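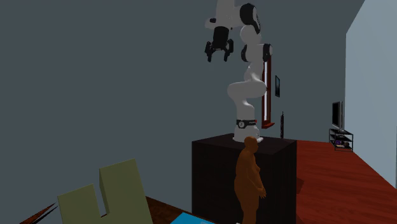

Issue 47

The stop that didn't come

The person check on Fang was supposed to be the dull part of the project. Pliltgate had written it early and tested it in Rondatport, the company's home simulator, where a white arm on a dark cabinet works in a furnished room with a TV, a dresser and a green chair. If a human shape came within reach, the arm had 333 milliseconds to stop.

In October the testers at Lovencombe went back through a batch of 738 simulated runs, all logged as passes. In eight of them the arm had kept moving with a human figure inside the stop zone. There was no stop signal in the log and no error either.

The cause was a height setting. The stop zone began at the flat top of the cabinet and went up from there, so a figure standing in front of the cabinet with its head near the level of the arm's base could sit mostly below it. The check needed to see a certain share of a body before it would act. With only a head to go on, it threw the reading out as noise.

Moving the floor of the zone down took an afternoon. Then a second problem turned up over by the dresser, where the arm reaches in among small objects – a potted plant, a blue book, a pterosaur with its wings out. The lowered zone now took in the whole dresser top, and Fang began stopping for shapes it had ignored before. 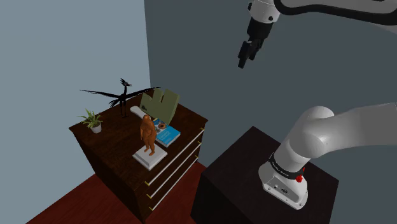

One tester at Lovencombe said the false stops bothered the team less than the quiet passes had, and that a run with no stop in it should never have been scored as a pass unless the log showed where every human shape was.

Pliltgate has since changed the scoring to work that way. The old batch is being run again from the start, and the figure for body share is still under review. Fang stays in simulation until both are finished.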